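Folding by Demonstration
What changes on the linen floor when the towel line gets a second pair of hands

2026-08-18

A bath towel has no fixed shape. That single property has kept the finishing end of commercial laundries manual long after washing, extraction and drying were handed to machines. A tunnel washer can be loaded by conveyor and a dryer can empty itself, but at the far end someone still has to find two corners, pull the cloth square and fold it so that it stacks.

Galtgate, a linen service that supplies small hotels and clinics, has been preparing to automate part of that step since November. The company processes 2000 towels in a normal shift. Flat sheets already go through an ironer with its own folder. Bath and hand towels arrive at the finishing tables in bins, and most of them are folded by hand.

The system under trial is called Milo. It is supplied by Nunari, which builds arm controllers and trains the software that runs on them. Milo is taught by demonstration. A trainer performs or guides a fold, the positions of the grippers and the views from the cameras are stored together, and the software is fitted to the recorded set. No fold is written out as a list of coordinates, as it would be for a rigid part.

What the trainers do

The trainers come from the finishing tables. Galtgate asked for people with folding experience after an early round of recordings, made by engineers, produced a robot that folded like an engineer. Stacks leaned. Hems ended up on the outside, where a hotel guest sees them first.

A demonstration session takes place in a development room away from the plant. Towels come to the table in a basket and are worked one at a time. The trainer's job varies with the session. In some, the person folds alone and sets the standard for a finished piece. In others, the arms do the handling and the person stays within reach of the cloth.

The standard itself had to be put into words, which took longer than planned. Experienced folders agreed on what a good towel looked like and disagreed on how to get there. Some work from the long edge, some from the short one. The final specification allows either route and judges the result on edge alignment, hem position and stack height.

A fold that reads as square to the eye is the target, and hands find it by pressure as much as by sight. 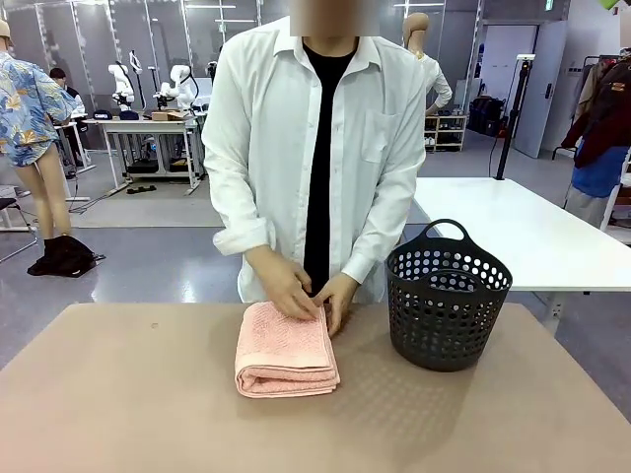
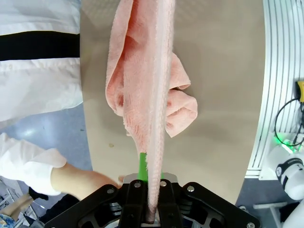 Pink terry at the training table: squared by hand in the first view, held in the gripper in the second.

Where the cloth makes trouble

Terry is harder to handle than flat cotton. The loops compress under the gripper, so a finger position that holds two layers firmly may let a third slide. Thickness at a folded edge differs from thickness at a hem. If the grip closes on too little material, the towel slips as the arm accelerates. If it closes on too much, the fold above it bunches and has to be opened again.

Nunari's current model was fitted to 548 accepted demonstrations. Rejected ones are kept in a separate set and used to train recovery: how to release, regrasp and continue from a bad start. Trainers say the recovery sessions are the more demanding work, as they require making a plausible mistake on purpose and then correcting it at an even pace.

Color matters less than was expected. Cloth weight matters more. A model that performed well on one weight of towel needed 300 further demonstrations before it could manage a heavier one with the same rate of acceptable folds.

Jobs, grades and pay

Galtgate has not cut positions on the finishing floor, and its written agreement with staff rules out doing so during the trial. The agreement does not extend past the trial, a point raised at every staff meeting since it was signed.

In the meantime the work has split. Trainers are paid one grade above folders for the hours they spend in the development room. They return to the floor for the rest of the week. Some prefer it that way - the training table is quiet, and the pace is set by the recording system. Others have asked to go back full time. One folder with long service described the sessions as doing the same towel all morning with someone else deciding when it starts.

Physical load is the clearest change. Folding at production speed is repetitive work for wrists and shoulders, and the plant's sick leave records have shown it for years. Training is slower, but it involves longer periods of standing in one position. After complaints, sessions were shortened and tables were raised by 5 centimeters.

Ownership of the recordings is still unsettled. A demonstration contains a worker's technique in a form that can be copied to any site where Milo is installed. Staff representatives want a payment tied to reuse. Galtgate's position is that the grade supplement covers it. Adjei, the consultancy hired to review the trial, has recommended that the question be closed before the arms are moved to the plant.

What the line would look like

The proposed layout places two Milo stations between the dryer discharge and the finishing tables. Standard bath towels would go to the arms. Hand towels, robes, torn items and anything the arms set aside would go to people, along with final inspection of every stack.

This raises the share of difficult pieces in each folder's shift. Easy towels currently give the hands a rest between robes, and the layout removes most of them. Adjei's review asks for lower hourly targets at the remaining tables. Galtgate has agreed to measure the effect during the first weeks on the floor and to set the targets afterward.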